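Robot Learning from Demonstration
Course notes, unit 5: Collecting demonstrations with hand-held grippers
Ynyr Wynne
Last updated Jul 13, 2025

Reading before class: the Trarach report, sections 2 and 3. Skip the appendix.

5.1 Why take the arm away

In unit 4 the demonstrations came from teleoperation. A person moved a leader arm and the robot copied it. The data matched the robot exactly, but each demonstration was slow, and the robot had to be present for all of it.

With a hand-held gripper, the person does the task directly. The camera on the gripper records the view, and the motion of the gripper is recovered afterward from the video. The policy is then trained on pairs of images and relative gripper motions.

5.2 Recovering the pose

Two methods come up in the reading.

Visual tracking. Features in the room are matched from one image to the next. It works well in rooms with a lot of fixed structure and poorly in front of a blank wall. People walking through the view add features that move, and these have to be rejected as outliers.

Markers. A printed square marker of known size gives a pose from a single image, as long as all four corners are visible. A marker can be fixed to the room or to a second gripper. In the second case it gives the position of one gripper relative to the other, which matters for two-handed tasks.

5.3 The Runamar result

The Runamar set has 500 recorded demonstrations of one pick-and-place task. After filtering, 398 were kept. Nearly all of the rejected ones failed at tracking, most often during fast turns of the wrist. The policy trained on the filtered set did better than the one trained on everything. Sjögren's notes on Stedo report the same pattern on a folding task.

Do not read this as "smaller is better." The rejected recordings had wrong action labels.

5.4 For the lab

Work in pairs, one gripper each. Before recording, agree on a start position and keep the relative marker in view of the other camera. Move at a normal pace and slow down when you rotate. 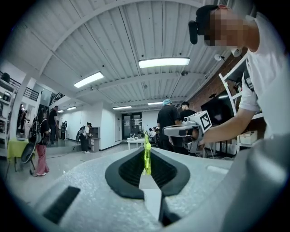 Save the raw video along with the recovered poses. You will need both for the filtering exercise in unit 6.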